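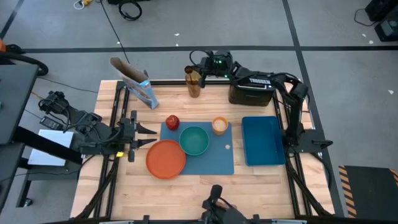
Melis bench kit, two-arm version: what it costs to own
Sep 18, 2025
137 shares | 10 comments

We bought the Melis kit for our Sketville shop through Narnow, the reseller in Atbridge. The kit is the bench only: butcher-block top, black extrusion frame and the overhead rails. Arms, cameras and computer are separate purchases, and the quote does not make that very clear.

Assembly took two people two days. The instructions are fine up to the overhead rails, then they skip the order of the corner brackets. We had to undo one side. The top is flat and solid, and the rails take clamps anywhere along their length, so moving a camera means loosening a bolt. I would pay for that again.

Plan a separate line for the small stuff. Kitchen items, bins, floor mats, power strips, spare cable and barcode labels are cheap one by one, but we left them all out of our first budget.
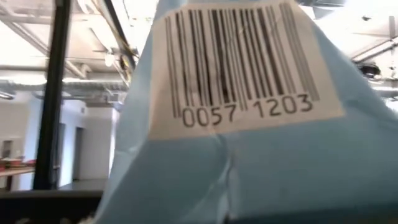
Did you get the service plan, and would you skip it on a second bench? We are quoting two and it is a big part of the total.

We skipped it. The frame has nothing in it that wears out quickly. Put the money into spare gripper fingers and cables for whatever arms you choose. 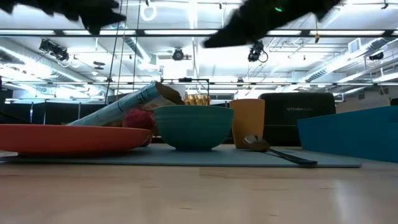
Bowl, cup and spoon on the bench, with the overhead rails behind.

Floor space is the other thing to plan early. The footprint on the spec sheet is for the frame alone. Add room for a side cart, for cables, and for a person to walk all the way past.
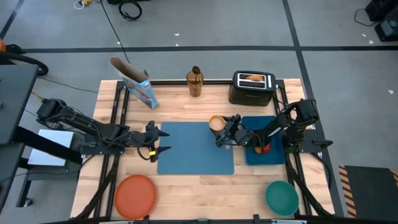 Delivery was slow and the reseller did not call ahead. If you need a bench running in October, order well before then and ask for the bracket drawing with the invoice. I would buy the kit again at the same price, without the cable tray option, which we took off in the first week.

2 people found this review helpful
Share | Reply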